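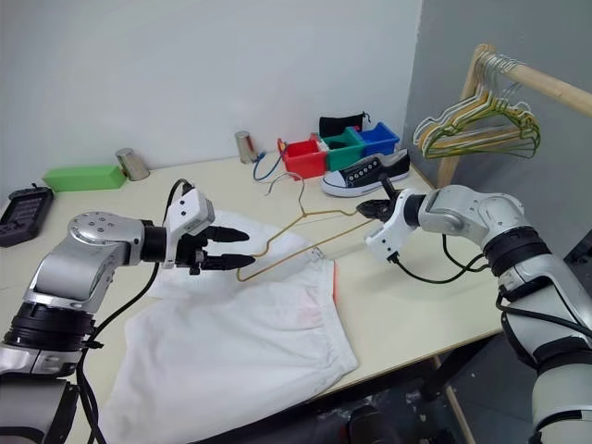
Skuneck coat drive passes last year's total

1/11/21

The winter clothing drive in Skuneck has brought in 588 pieces so far, and with the doors staying open until the middle of the month there is a fair chance that the old Clitus Hall will run out of rail space before the town runs out of coats.

Sorting began in November, when the first bags were left on the hall steps by people who had spent the fall going through their closets (and, in quite a few cases, their grown children's closets too). Shirts and sweaters made up most of the early bags. The heavier things came after the first hard frost, including over 200 winter coats, a good many of them in children's sizes, and those are always the first to go.

Everything is washed, checked for missing buttons and put on a hanger before it goes out, so that a visit to the hall feels like a visit to a shop, with time to try things on and change your mind. Pascu Cleaners on Mill Street has washed the bulky items free of charge, and Tollix Hardware gave 100 hangers when the first lot ran short before the holidays.

Shirts in white and pale colors are especially welcome this month, as several families have asked for something suitable for job interviews and school concerts. Men's trousers in larger sizes are needed too, along with gloves, which seem to disappear as quickly as they arrive. Shoes and bedding can't be taken this time, however nice they may be, and the hall would be grateful if they could be kept for the spring sale.

The drive is open to anyone in Skuneck and the farms nearby, with no forms to fill in and no questions at the door. Visits last 30 minutes and masks are required inside. Donations can be left in the side porch from nine until four, in closed bags please, and a short note of the sizes taped to the outside is a great help to the people sorting.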